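Two arms, one table: a long evening with the left wrist

2019-04-26
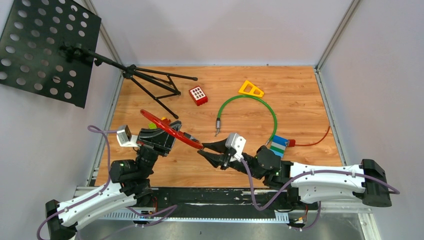 The cell at Gelham, with the left arm holding the red ring and the right one reaching over to it.

I promised a few of you that I'd write up how I look after the two-armed cell, and then I kept putting it off (it was December when I first said I would, I'm sorry!). So I've made a big pot of tea and I'm going to get it all down, including the part where I spent most of an evening on a fault that was my own doing.

The cell lives in a sort of three-sided box, with pale panels at the left, the back and the right, and the arms are both fixed along the near edge so that they reach in over the table from either side. We call the whole thing Hastura, after a name on an old packing crate, and it stuck. I like the panels very much. Before we had them the cameras on the grippers could see the whole workshop behind the table, coats and bicycles and all, and I was forever moving things out of the way.

Most of what I do is cables. I know that sounds dull, but if you look after arms like these you will end up caring about cables more than you care about the arms. Each one has a purple cable running along the white link to the gripper, and it has to have enough slack for the wrist to turn and yet not so much that it catches on whatever is lying on the table. My way of setting it is to move the arm by hand, with the power off, out to its furthest reach and then fold it right back towards the base. If the cable goes tight at either end I let a little more through at the bottom, where a loop does no harm. I do the wrist last, slowly, both ways.

Now, the fault. The left arm had started to give up in the middle of a handover. It would pick the ring up nicely enough, lift it, begin to turn it towards the other gripper and then stop dead with error 353, which the Jotunine handbook describes as "joint feedback lost" and leaves at that. Not a word more! I changed the cable. I changed it back. I swapped the settings between the two arms, which I really don't recommend after supper, and got myself into such a muddle that I had to load the saved copy and start over.

What I'd done, it seems, was tighten a clip near the wrist when I last tidied up, and the plug was being tugged sideways a tiny bit every time the joint went past 52 degrees. I only found it by resting a finger on the plug while I turned the wrist by hand (power off again, please). I loosened the clip, pushed the plug home, and ran the lift and turn on its own until I was bored of watching. Not one 353.

The red ring is my favourite thing to test with, by the way. It looks like a little steering wheel, and both grippers can get at it because there's rim all the way round. A block is easy for one arm and a nuisance for two. The yellow triangle is good as well, with that cut-out in the middle, though it lies very flat and the fingers have to come down low for it, so I leave it until I trust the heights again.

After any work on a wrist I go through the same routine, and I'll put it here in case it's useful to somebody:

Wipe the table and the mounting rail.
Check the bolts at both bases with the short key.
Send both arms home at slow speed, one at a time.
Close and open each gripper on nothing, then on the ring.
Check the view from each gripper camera against the saved one.
Run the handover at slow speed, then at normal.
Write the cycle count in the book.

The count matters to me because I do a proper going-over every 1000 cycles, when I take the finger pads off and look at them under the lamp. A friend at Hamdan leaves his for far longer and says it makes no difference, and he may well be right, but I sleep better my way.

The rail, you'll notice, is rather scuffed. I did mean to touch it up with some black paint, but paint flakes and I don't want flakes anywhere near the joints, so scuffed it stays.

Next job is the right arm, which has been behaving perfectly and so hasn't had any attention at all, poor thing. I want to go over its wrist clip in the same way before I put the speed back up. I've also got 2 spare plugs on order, and if they come in time I'll write about fitting them.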